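Dirkard Asks 588 Shoppers What They Want, Learns They Want It Cheaper

Dirkard, the survey software company, released the results of its latest customer panel on Saturday morning, an hour when most of the people who read panel results are buying bagels.

The study was run for Cemutura, a maker of dish soap and other things that live under the sink. The company wanted to know whether it should drop the numeric rating scale it has used for years and switch to a ranking method, in which people must choose the features they care about most and least. On the old scale, shoppers had a habit of rating everything a nine. Scent was a nine. Bottle shape was a nine. The font on the back label, which Cemutura admits it threw in as a test, was an eight.
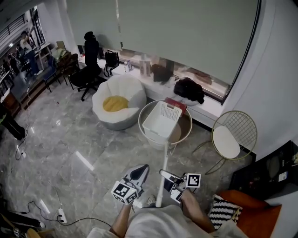
The new survey took 588 people through a series of short screens, each asking them to pick a winner and a loser. Forced to choose, they turned on the bottle shape almost at once. Price finished first, grease removal second, and the font landed where fonts on dish soap probably belong.

"We had a binder of over 2,000 old responses telling us that people loved everything," said Jae-hoon Seok, who leads research at Dirkard. "It's a very pleasant binder. You can't do much with it."

Cemutura had been weighing a redesign of the bottle, with a curved neck that early rating surveys had scored very well. That project is now on hold. A spokesperson for the company called the pause "a chance to listen," a phrase that usually costs somebody in the design department a summer.

The ranking method has its own troubles. It can say which feature people prefer, but on its own it doesn't say whether they like any of them. Pangaribuan, a rival research shop, pointed this out in a newsletter within 2 hours of the release and offered a discount on its own product in the same paragraph.

Dirkard says it will add a follow-up question to deal with that. A trial with 40 shoppers at the Brondimbridge outlet mall is planned for August, and participants will get a coupon for dish soap. The shape of the bottle has not been decided.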